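3.2 Bed surfaces and soft items

Bedding was treated separately from clothing because it serves both as an object to be arranged and as the surface on which other objects are arranged. Participants received one written instruction (make the bed tidy) and no order of work. Of the 267 bed episodes, 80 involved a patterned top cover together with at least one plain item. We coded the state of each layer — heaped, draped, spread or folded — at intervals of 30 seconds.

Printed covers gave the coders useful reference points. A stripe that bends marks a fold beneath it, and a repeated motif allows the position of a second item to be noted without measuring. Plain fleece offers no such help, and its edges were the main source of disagreement between the two coders. Figure 4 gives views from one bedroom.

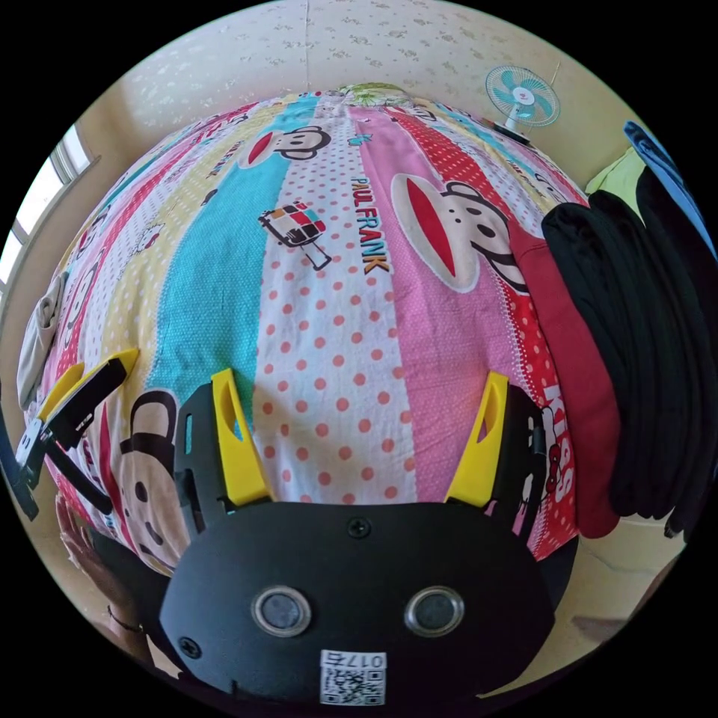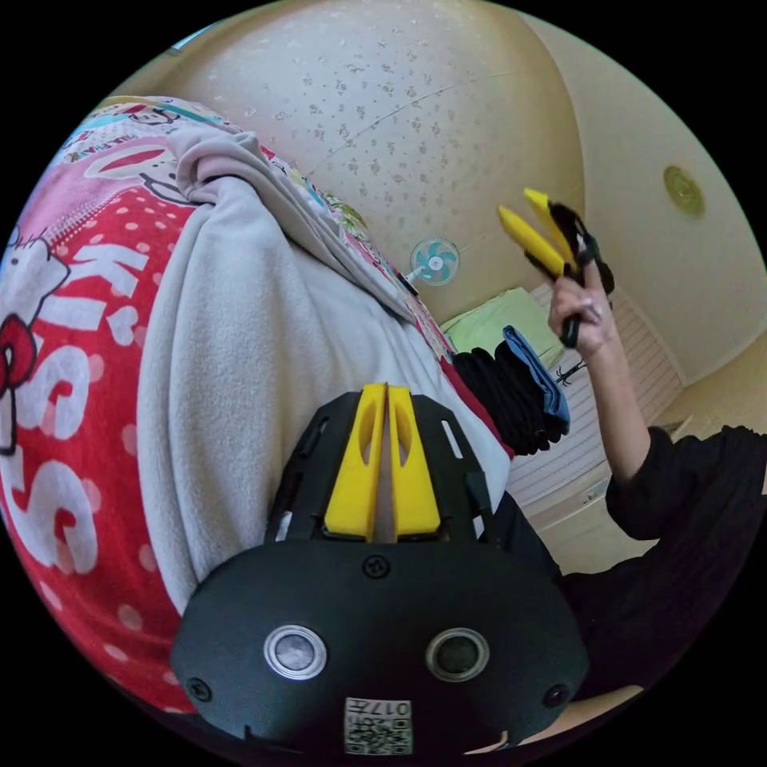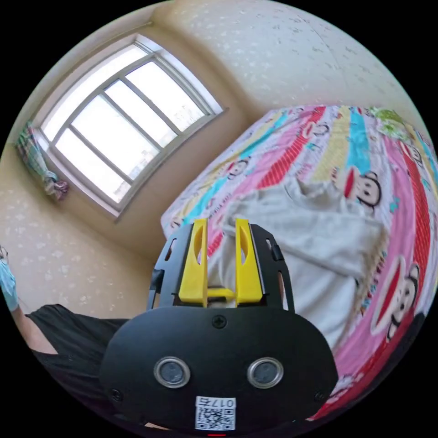
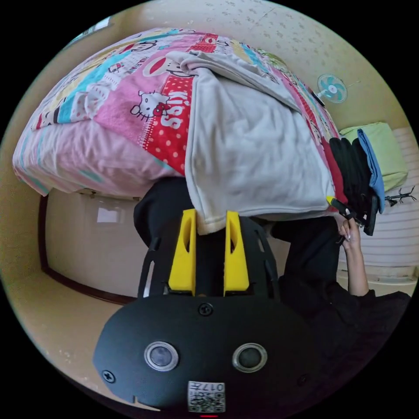

Figure 4. Cartoon-print bedding in a single bedroom. The second view has the red and pink print in a heap with light grey fleece over and beside it; in the fourth, a folded light grey blanket lies on the printed comforter, with clothing piled at one end of the bed.

3.3 Agreement between coders

Whitfield and Probert coded all episodes independently, giving 3,710 layer states. Disputed states were passed to Hubmann, who saw neither earlier code. "Draped" and "spread" were confused most often, and the two are merged in the analysis of Section 4.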